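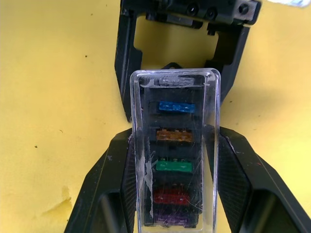

The Small Clear Box Under the Dash

A fuse box is the cheapest part of most wiring jobs, and it is usually the one picked last. People spend weeks choosing a light bar or a fridge for the van, then grab whatever holder is hanging by the register. A few years later they are lying on their back in a parking lot with a flashlight, trying to read a fuse through a cover they can no longer see through.

Covers are the first thing to go. Clear plastic scratches every time it comes off and gets set down on concrete, and fine hairlines build up until the face turns dull. White residue is common too, along the rim and down the inside walls. It may be old glue, rubbed plastic or something left by a cleaner. A soft cloth with mild dish soap takes off what is loose. Scratches stay. If the fuse colors still show through, the cover is good enough to keep.

Color is what most owners go by. On standard blade fuses, red is 10 amps, blue is 15, yellow is 20 and green is 30. Orange is 40 on the larger sizes and 5 on the newer small ones, and purple is usually 3. The number printed on top of the fuse settles any question. Shades fade and dirty plastic changes them, so pull the fuse and look before you order a replacement.

A five-fuse holder in a single column, with blue, orange, green, red and purple in a stack, is easy to live with. Every position has its own color, and you can tell someone over the phone to pull the green one. Boxes filled with five of the same fuse need a label, and labels fall off.

At Kendthorpe, a repair shop that works mostly on delivery vans and small campers, a used holder gets the same check every time. The cover comes off. Each fuse is pulled straight out and its blades are looked at for browning or melted edges. The slots get a light at a low angle. Green crust on the contacts means the holder goes in the trash. Last year the shop handled 1,504 vehicles with some kind of added wiring, and 538 of them needed a new holder or a new cover.

The bracket gets less attention than it should. Most are black molded plastic and hold up well, but corners scuff and the small tabs snap if the cover is pried from the wrong side. Press the tab back with a thumb. A screwdriver works once or twice -- then you are shopping for a bracket. Screws should be snug. Cranking them down cracks the plastic around the hole.

Replacement parts are easier to find than they used to be. Cevetti sells covers without the base, and Plirneck keeps some 3,000 loose brackets and bases sorted by hole spacing. Measure center to center before you call, and measure the cover on the inside edge as well as the outside.

Never put in a bigger fuse to stop one from blowing. The fuse is sized to the wire, and the wire has not changed. If the same position blows twice, disconnect the battery and follow that wire to its other end, checking wherever it passes through metal.

Keep two spares of each color in a small bag, tied to the bracket if there is room.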